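Under the Sink: A Gallery

We moved out of the flat on Skultotgate in January, and the cupboard under the kitchen sink was the last thing anyone wanted to pack. Maite Bustamante took the bedrooms. Tala Srour took the books, all 21 boxes of them, and has mentioned it since. I got the bottles.

My rule was simple: if I couldn't say what a thing was for, it went. By that measure I should have gone first. There were three kinds of glass cleaner in there and the windows had never looked it. 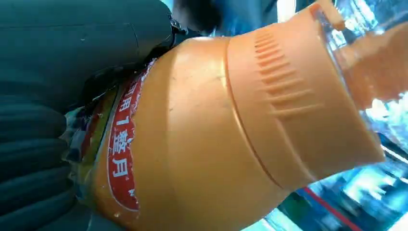

Wanting Dong did the reading for me, as she does with every label in the building, and was strict about promises. A bottle that says it lasts a month had better last a month - our household once got through a jug of dish soap in 8 days, and the plates were no cleaner than anyone else's.

The keepers went into one crate with the lids screwed tight and a towel stuffed down the side. The crate rode to the new place on my lap. Carla Nasrallah drove, took every speed bump on the way as a personal challenge, and asked twice what was sloshing.

The new cupboard is half the size. The crate is still in the hallway.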